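Getting a dull spot out of a red marble benchtop?
Asked by Hongmei Deng, July 27, 2020

We moved into a place in Stesturcombe with a red marble benchtop in the laundry. I wiped it down with vinegar (I know, I know!) and now there's a dull ring near the tap about the size of a mug. Dish soap does nothing. A stone bloke quoted me $300 to come out and I'd love to avoid that. Is it fixable at home?

3 answers

Leif Juhl
Sounds like an etch, so the acid has eaten the shine and no cleaner will bring it back. I fixed a few on my mum's vanity with marble polishing powder, a damp white cloth and a lot of elbow grease. Try a hidden corner first. Mine took three goes over a weekend – very boring, but you'd never pick the spot now. If you can feel the ring with a fingernail, pay the bloke.

Arif Nasution
just put a plant on it lol

Hidayah Sumampouw
Agree with Leif about the powder. Busy stone is pretty forgiving too, all those pale veins running through the red give your eye plenty to look at. Ours is this sort of colour and I only ever find the marks when I get down low with a torch.

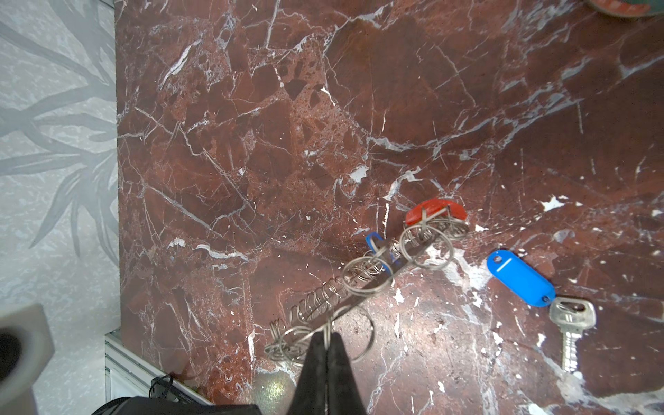
Comments on this answer (2)

Hongmei Deng: Oh that's gorgeous! Can't feel anything with my nail so I'll get some powder. Do you seal yours?

Hidayah Sumampouw: Every May, if I remember. It helps with stains but won't stop vinegar, so keep that for the salad!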